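Pranix Open Lab Day: Frequently Asked Questions

Where does the open day take place?

All demonstrations are held in the Drendton building, ground floor, Bays 2 through 5. Bay 1 is a storage area and is closed to visitors. Enter from the parking lot side. The street entrance needs a staff badge and will not be opened during the event.

What are the hours?

Doors open at 10:00 a.m. and the last demonstration starts at 3:30 p.m. Each demonstration runs 40 minutes, including questions. The next one starts on the hour or half hour, depending on the bay. The schedule is posted at the check-in desk.

Do I need to register?

Yes. Registration closes at the end of November for the December open day. Walk-in visitors are admitted only if a slot is free. Groups of more than ten should write to the visits desk first so that they can be split between bays.

What will be shown?

Bay 2 shows bin picking with a fixed arm. Bay 3 shows hand-held gripper work, where a person carries the gripper and performs the task directly while its camera records. Bay 4 shows the same tasks run by an arm using a policy trained on those recordings. Bay 5 is used for calibration and is open for viewing between demonstrations.

Visitors who have time for only two bays should see 3 and then 4, in that order. The Bay 4 talk assumes you know how the recordings are made.

How is the hand-held data collected?

An operator holds the gripper, approaches the object, closes the fingers, moves the object, and releases it. One pass is one episode. The camera is mounted on the tool and has a wide-angle lens, so the view contains the workspace close to the fingers and a good part of what surrounds it. Gripper opening is logged along with the video. Tool position is computed afterward from the video and the motion sensor.
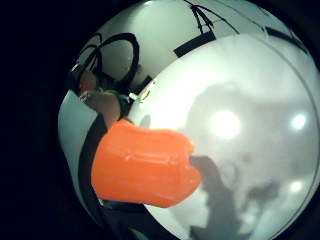 Episodes are checked before they are used. The most common reasons for rejection are lost tracking, a gripper width reading that drops out, and an operator who starts moving before the recording does. The set used in the current Bay 4 demonstration began with 2,000 episodes. After checking, 1,406 remained. Rejected episodes are kept on a separate drive and are not used for training.

Does the arm in Bay 4 run without a person?

It runs without a person steering it. A staff member stands at the stop button for the whole demonstration. If the arm stalls, the staff member resets it and the attempt is counted as a failure on the board.

How often does it fail?

It depends on the object. Rigid objects with flat sides do best. Soft or shiny objects do worse, and results change with the lighting. The tally for the day is written on the board in Bay 4 and is not erased between sessions.

Can visitors try the gripper?

Yes, in Bay 3, after the talk. There are two tools for visitor use. Each person gets one practice pass and one recorded pass. Visitor recordings are deleted at closing — they are not added to any training set. Remove rings and bracelets before you pick up the tool. The minimum age for this part is 12.

Who runs the demonstrations?

Ju-won Ko leads Bays 3 and 4 and takes questions on data collection and training. Bay 2 is run by engineers from Cultside, who built the bin-picking cell. Questions about the cell's hardware should go to them.

What is the Milošević talk?

It is a longer technical session on tool tracking, named for the room it is held in. It starts at 1:00 p.m. and is limited to seated visitors. Familiarity with camera calibration is assumed.

May I take photos or video?

Photos are allowed in Bays 2, 3, and 4. Flash is not — it interferes with tracking. Video is allowed in Bay 2 only.

Is the building accessible?

All bays are on one level. The Milošević room is upstairs and can be reached by elevator. The elevator is next to Bay 5.

Whom do I contact with other questions?

Call the visits desk at extension 856 from the lobby phone, or reply to your registration email. Replies can take two working days.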